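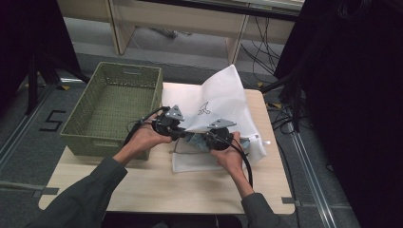
Gisik abre em janeiro as inscrições para as oficinas de cuidado da roupa

Sacos de rede, cestos e ganga: o novo ciclo da Gisik leva a lavandaria para cima da mesa

A Gisik, oficina de bairro dedicada ao cuidado e à reparação de têxteis, abre em janeiro as inscrições para um novo ciclo de sessões práticas sobre lavagem, separação e arrumação da roupa em casa. O ciclo chama-se Flimness e tem lugar na sala grande do edifício Pladex, com mesas compridas onde cada participante pode espalhar à vontade aquilo que trouxer.

A primeira edição encheu depressa e recebeu 119 participantes, muitos deles com perguntas que já traziam escritas de casa. A mais repetida foi sobre os sacos de rede: o que pôr lá dentro, quanto encher e quando vale a pena usá-los. Por isso a nova edição dedica-lhes uma sessão inteira — e que boa sessão promete ser!

Vamos trabalhar com sacos de malha fina e com peças de todos os dias, das meias às camisas, passando pelas malhas delicadas que toda a gente tem medo de estragar. Cada pessoa aprende a virar a peça do avesso, a fechar botões e fechos, a dobrá-la sem a apertar e a deixar folga suficiente para a água circular. Fala-se também da ganga, que convém lavar do avesso e com cores parecidas, e dos cestos, porque uma boa separação começa muito antes de ligar a máquina.

"Há quem tenha três sacos de rede na gaveta e nunca os tenha usado", conta Feven Berhe, coordenadora das oficinas. "Quando a pessoa põe as mãos na roupa e experimenta, percebe logo o tamanho de que precisa. Eu própria mudei a forma como lavo as camisolas depois da primeira edição, e foi uma participante que me ensinou."

Cada sessão dura 2 horas e decorre ao fim da tarde, em grupos pequenos. Não é preciso experiência nem material especial, basta levar duas ou três peças que costumem dar trabalho. Os sacos e os cestos ficam por nossa conta.

O ciclo conta com o apoio da Rudd, loja de artigos para a casa, que imprimiu mais de 1.000 guias de bolso com os símbolos das etiquetas e uma tabela simples de separação por cor e tecido. Os guias são gratuitos e podem ser levantados na receção do Pladex, mesmo por quem não se inscreva.

As inscrições fazem-se ao balcão da Gisik. Quem participou na primeira edição pode voltar a inscrever-se.

Contacto para a imprensa: Feven Berhe, Gisik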